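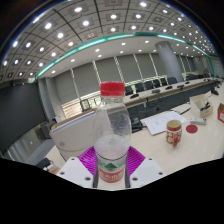 Clear bottle, red cap.

Stage check, Flirnholm music room, 30 November 2019
Band on tonight: Wetetti

Power strips: OK. I moved one off the drum riser where it was getting kicked.
Mic cables taped: OK, except the vocal line. Redoing it before doors!
PA stacks strapped: OK on the left. The right strap is frayed (same one I griped about in August), so I swapped it.
Monitor wedges: 2 buzzing, both tagged 1043. Pulled them.
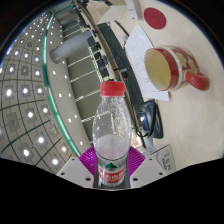

Eskildsen wrote back that the buzz is a loose ground in the stage box and the wedges are probably fine. Okay, so I'll try them on the other box after load-in.

Fire exit by the bar: OK, clear.
Extinguisher: OK, tag is current.
Earplugs at the door: only 16 pairs left, and Wetetti are LOUD. Need more from Kullimeck.
Stage steps: wobbly, not signed off yet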